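How to wash a patchwork quilt at home

I put off washing my quilts for years (scared of ruining them, mostly) and then a mug of tea went over the one in my Tramstead flat and I had no choice. It came out lovely! So this is how I do it now, every September before the cold sets in.

First, a colour test. Dab a damp white cloth on the darkest patch and press for a bit. If any dye comes off, stop there and take it to a cleaner. If not, run a cool bath and stir in a small capful of gentle liquid. I use Vitwood wool wash, but any mild one will do.

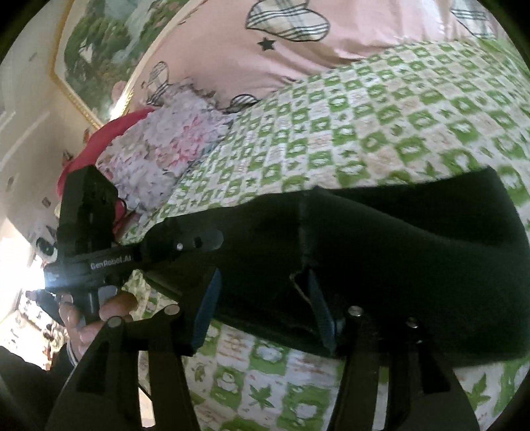

Drying is where I went wrong the first time. A soaked quilt is heavy, and if you peg it by one edge the stitching takes all the strain, so press the water out with towels and lay it flat on an airer for up to 30 hours, turning it now and then. With green and cream squares side by side, like the ones on this quilt, I tuck a dry towel inside every fold so that colour can't creep into the pale bits. Keep it out of strong sun too – mine faded along one side and I'm still cross about it.

Don't iron it. A good shake and back on the bed.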